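Bench Assistant, Tool and Small Parts Sorting (part-time)
Dovura, Gronderport
Reference 219

Dovura repairs and reissues hand tool sets for maintenance crews. We are hiring 2 bench assistants for the sorting room. The position reports to Renata Bravo, workshop supervisor.

Duties
Put loose hand tools into the correct storage bins.
Check screwdrivers for worn tips, bent shafts and cracked handles. Set rejects aside for repair.
Wipe down bins and work surfaces at the end of each shift.
Enter bin contents in the stock sheet.

Work is done one bin at a time. The surface is cleared before a new bin is brought out, and a tool goes in only after it has been checked. A full shift covers about 500 tools, most of them screwdrivers and small wrenches.

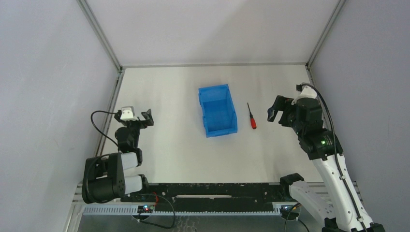
Bins are open-topped and are filled from the front. Handles face the lower lip. Mixed sizes in one bin are returned to the sorter.

Requirements
Able to tell common screwdriver tip types apart by sight.
Able to stand for most of a shift.
Basic spreadsheet use. Training on the stock sheet is provided.
Previous workshop or warehouse experience is useful but not required.

Hours
34 hours per two-week period. Sunday shifts rotate between assistants.

To apply, send a one-page work history to Ulises Inga, Staffing, Dovura, quoting the reference above. Applicants selected for interview will complete a short sorting test at the bench.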